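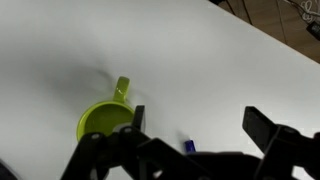

Photo: Raghda Qudah

The green mug and other things on the white table

Every November I clear out my picture folder, and every November I end up keeping the ones with nothing going on in them. No birthdays, no beaches, just stuff on tables. My sister thinks this is a waste of a gallery page, but she also has 895 pictures of the same cat, so I'm not taking advice from her!

The mug at the top is my favorite thing in this batch. Lime green, properly lime, the kind of color that looks like a mistake in the store and then cheers you up every single morning. Suha Obeidat brought in a set of 4 when we moved into the new workroom (she'd been told to buy "something plain"), and I fell for them on the spot. I like looking straight down into it, because the inside is a darker, more olive sort of green and the rim goes almost yellow where the light hits it. Same mug, a whole little family of greens.

And then there's the small blue thing lying on its side over to the right. A bottle cap? A marker cap? I've gone back and forth and I'm still not sure, but I love that deep shiny blue next to the lime. If you'd asked me to pick two colors for a poster I would never have dared.

A word about the table, as people always ask me about it. We bought it secondhand from Dalva Leite when she closed her sewing studio, and getting it up the stairs took two of us, a lot of swearing and one scraped elbow (mine). It's big, it's white, it has a nice matte top, and it shows up every crumb you drop on it. I used to want a tablecloth. Now I think the bareness is the best part, because anything you put down looks like you meant it. The brown wood floor was there already and I wouldn't change it for anything, it keeps all that white from feeling like a dentist's office. 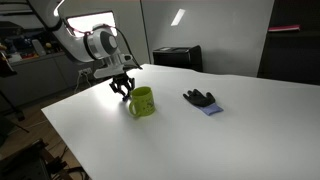

Mug and work glove, with the window up behind. Photo: R. Qudah

I kept this one for the glove. Black on the palm and fingers and then that soft periwinkle cuff, which is a much prettier color than a work glove has any right to be. It's lying there flat with its fingers spread like it's waving at someone across the room. Raed Abou Jaoude says a glove is a glove and I should get out more. Raed drinks his coffee out of a jam jar, so there you go.

You get the side of the mug this time too, with a faint bit of pattern or lettering in a slightly darker green. I can't make it out at this size and I've squinted plenty. What I do like is the soft shadow going off to the right, and how the white tabletop brightens up near the mug and turns grayer farther along. The window is glowing away up on the wall and there's a slanted strip of light over to the right that I only spotted when I was putting this page together.

Next up will be the shelves, once Nabil Sayegh has finished painting them. He's promised me yellow!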